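Section 4: Setting Up Your Zupan Bokashi Bin

Read this section before you put any food in the bin. People who read it afterward tend to write to us, and their letters are long.

What you should have

The carton holds two buckets with lids, two drain trays, a spigot, a rubber washer, a scoop, a pressing plate and a bag of Zesto bran. If the washer is missing, look in the scoop. If it isn't in the scoop, look on the floor.

4.1 Fitting the spigot

1. Rinse both buckets with plain water and let them dry. Skip the bleach. The bran is alive, and you have paid for it to be.
2. Push the threaded end of the spigot through the hole from the outside, with the washer on the outside of the wall.
3. Tighten the nut from the inside by hand. Stop when it feels snug, then stop yourself from giving it one more turn.
4. Close the tap, pour in two cups of water and wait 10 minutes. A dry floor means you can go on to 4.2.

CAUTION: Do not use a wrench. The nut is plastic and will split without a sound, and you will find out about it a week later.

4.2 Choosing a spot

The bin is happiest indoors, out of direct sun, at ordinary room temperature. Under the sink is fine. So is a pantry, a mudroom or the corner of a garage that doesn't freeze. Leave enough room in front of the spigot for a cup and the hand holding it.
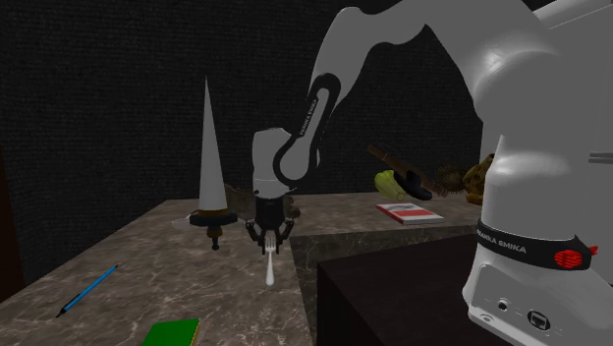 Fig. 4. Countertop, marble pattern.

Stone and stone-look surfaces need a tray under the bucket. The liquid that comes out of the tap is acidic, and real marble will remember every drop. If you rent, use both trays.

4.3 The first load

1. Drop the drain plate into the bottom of the bucket, feet down. It arrives already inside one of the buckets, under the cardboard.
2. Scatter two scoops of bran over the plate.
3. Add a layer of food scraps as deep as your thumb is long. Cut up anything bigger than a golf ball.
4. Sprinkle one scoop of bran over the scraps. Use two if there is meat, fish or cheese in the layer.
5. Press down hard with the pressing plate. Air is the enemy here.
6. Put the lid on and push around the rim until it clicks all the way around. Three quarters of the way around does not count.

NOTE: Cooked food, coffee grounds, bread and small bones may all go in. Soup may not. Anything already growing blue or green fur should go elsewhere, however sorry you feel for it.

4.4 Draining

Open the tap every second day once liquid starts to collect. Mix one part liquid with 100 parts water and pour it on the soil around your plants, keeping it off the leaves. Use it the same day. Lejla Krasniqi on our support desk asks us to add that it should not be kept in the refrigerator in a bottle that once held iced tea.

4.5 When the bucket is full

1. Cover the last layer with an extra scoop of bran and close the lid.
2. Leave it shut for two weeks – draining is allowed, peeking isn't.
3. Start the second bucket at 4.3.
4. Bury the finished contents in a trench, cover with 8 inches of soil, and wait two more weeks before planting.

A sour, pickle-like smell and a little white fuzz are both normal. A rotten smell means air got in. Add more bran, press again and check the rim, then see Section 5.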